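Zotaleck Third-Row Cargo Bar
Fits most three-row crossovers and minivans with factory grab handles

I drove a three-row crossover for years before I started selling parts for them, and the thing that always drove me nuts was the last row. Fold it down and you've got this huge flat space with nothing to hang anything on. Dry cleaning, wetsuits, the kids' band uniforms – it all ended up in a heap by the first stop sign!

So I stock the Zotaleck bar, and I've had one in my own car since November. It runs side to side between the rear grab handles, clamps on with two padded hooks, and comes off again in less time than it takes me to find my keys. No drilling and no glue on the headliner.

The bar is steel with a rubber sleeve over the middle section. The sleeve has ridges so your clothes don't all slide to one side in a turn (my old chrome one did this constantly, and it rattled too). Fully closed it's 38 inches long and it locks with a twist collar. Give the collar a good hard turn the first time, then check it again after a day of driving. Mine needed another quarter turn and hasn't moved.

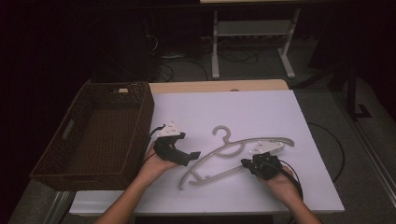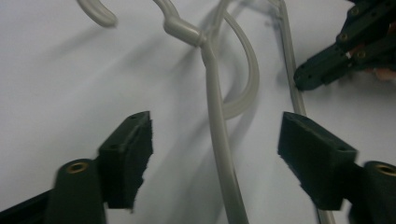
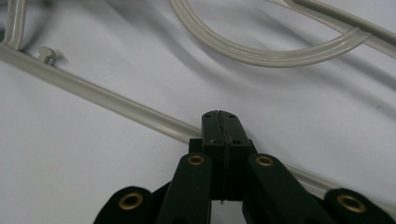

Dundham Auto Interiors

What's in the box: the bar, two padded hooks, a spare pair of pads and a little drawstring bag. The bag is kind of flimsy, I'll admit, but it keeps the bar from scratching up the trim when it's rolling around back there.

Will it fit yours? I keep a fit list with 264 models on it, and it's linked from the menu. If your car has fold-flat handles on both sides of the cargo area, you're almost certainly fine. If the handles are the fixed plastic kind, get the Pusidar adapter straps too. They're 11 dollars a pair and they loop around the coat hooks instead. Cars with a curtain airbag label right next to the handle are a different story – please check your owner's manual first, and don't hang anything over the label.

One more thing on visibility. A full bar will block your rear view mirror, period. I push everything over to the passenger side and leave a gap, and for a really big load I just use the side mirrors and take it slow backing up.

I also carry the Sjögren bar, which is lighter and a bit cheaper. It's a nice piece, but the collar is plastic and I wouldn't load it up with winter coats. For a couple of shirts on a work trip, sure, go for it!

Part number 3268-Z
Color: black
In stock, ships from Dundham
Returns accepted if the pads are still in their wrapper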